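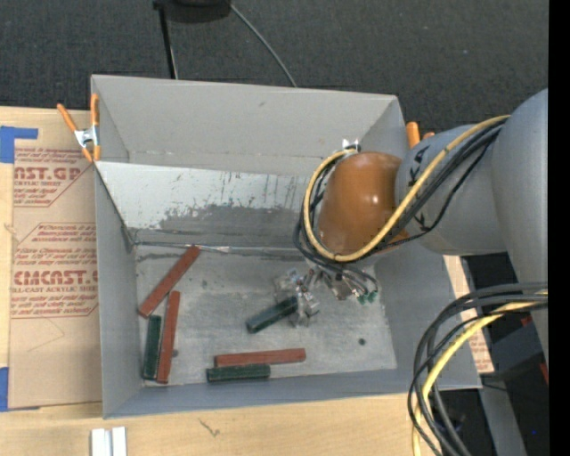 問 トロステラノ沖鉱区の操業者指定は、いつ新会社に移るのか。
答 政府の承認書が発効した日をもって移る。株式の譲渡日とは連動しない。

2020年11月26日　木曜　曇のち小雨

午前八時半登庁。上記の問答は、昨夕の幹部会で出た質問に対する当室の回答であり、本日付で資源局の控えにも同文を綴じることとした。以後、同種の照会には同じ文言で答える。

九時より定例の打合せ。議題は、ムストネン石油の会長職を退くグドルン・モーエン氏の後任手続き、およびトロステラノ沖鉱区の権益移転の二件である。モーエン氏は六月の株主総会で退任の意向を表明済みであり、当方としては新たな事実はない。ただし、同氏は非業務執行会長であると同時に鉱区共同委員会の議長を兼ねており、後者の任期については協定書に明文の定めがない。法務担当は、会長職の辞任により議長職も当然に終了するとの見解を示した。小職は、議長は各社の推薦に基づき委員会が選任するものである以上、別途辞任届を要すると述べた。結論は持ち越し、旧協定の附属書を取り寄せて確認する。

附属書は地下書庫にあるはずだが、目録上の所在は「ブロンステッド関係・雑」となっている。ブロンステッド製油所の売却時に一括して移されたものらしい。目録番号は1551。午後に係員を遣わしたところ、該当の箱には製油所の給水契約の綴りが入っており、附属書は見当たらなかった。明日改めて前後の棚を調べさせる。

十一時、モーエン氏と電話。約二十分。同氏は在任中の経過を覚書にまとめて後任に引き継ぎたいとの意向で、既に九章まで書き上げているとのこと。残るは生産分与契約の改定交渉に関する章のみで、これについては当時の当局側の記録と照合したいとの依頼があった。閲覧は差し支えない旨を答え、正式の申請書を送付するよう願い出た。なお、議長職の件については先方から言及がなく、当方も附属書の確認前であるため触れなかった。

電話の終わりに、同氏はニルハム港の積出桟橋のことを尋ねられた。桟橋の改修は予算の繰越により来年度に回っている。その旨を伝えると、しばらく黙っておられた。あの桟橋の着工を決めたのは同氏が事業本部長の頃であり、思うところもあるのであろう。

昼食は庁内食堂。鱈の煮付。

午後一時半、財務担当と権益移転に伴う清算額の検討。基準日以降の操業費のうち、未精算の請求は109件。このうち73件は金額に争いがなく、本年中の支払に回せる。残余の請求は掘削船の待機料に関するものが多く、悪天候による待機を操業者の負担とするか共同負担とするかで両社の解釈が分かれている。契約の文言は「合理的に予見し得ない気象」とあるのみで、十月の北西風がこれに当たるか否かは、気象記録を見なければ何とも言えない。ニルハムの観測所に日別の記録を請求するよう指示した。費用は当室の調査費から支出する。

三時、広報より、モーエン氏の略歴文の校閲依頼。以下の点を訂正して返した。第一に、同氏の鉱区共同委員会議長への就任は会長就任より前であり、原稿では順序が逆になっていた。第二に、「トロステラノ油田の発見者」との表現は不適当であるから、「試掘計画の責任者」と改めた。発見の功は当時の地質班に帰すべきものであり、同氏自身もかねてそのように述べておられる。第三に、受章歴の項で勲等の表記が官報と異なっていたため、官報に揃えた。末尾の「業界の母」云々の一文には削除の印を付したが、広報は残したい様子であった。判断は局長に委ねる。

四時過ぎ、局長室。略歴文の件は削除と決した。権益移転の承認については、次官への上申を来週に送るとのこと。理由は示されなかったが、清算額の争いが片付かぬうちは承認を急がぬ方針と察せられる。小職からは、承認が年を越す場合には暫定操業の期限延長が必要となる旨を申し上げ、延長願の雛形を両社に交付する許可を得た。雛形は前回のものを用い、鉱区名と期限のみ改める。

五時半、雛形の起案を終え、決裁に回す。同時に両社の連絡担当に電話を入れ、追って書面が届く旨を予告した。ムストネン側の担当は不在で、伝言を残した。

帰途、書店に寄り、注文していた海事法の改訂版を受け取る。前の版に比べて頁数は増えたが、共同操業に関する章はほぼそのままである。夜、議長職の任期に関する箇所を読む。類例が一件引かれているものの、当該協定には任期の定めがあり、参考としては弱い。

明日の予定。
午前　地下書庫の再調査、附属書の件。
十一時　法務担当と打合せ。
午後　気象記録の請求書発送の確認。延長願の決裁状況を秘書課に照会。
モーエン氏の閲覧申請が届き次第、受付簿に記載し、交渉記録の該当綴りを閲覧室へ移すこと。

十時半就寝。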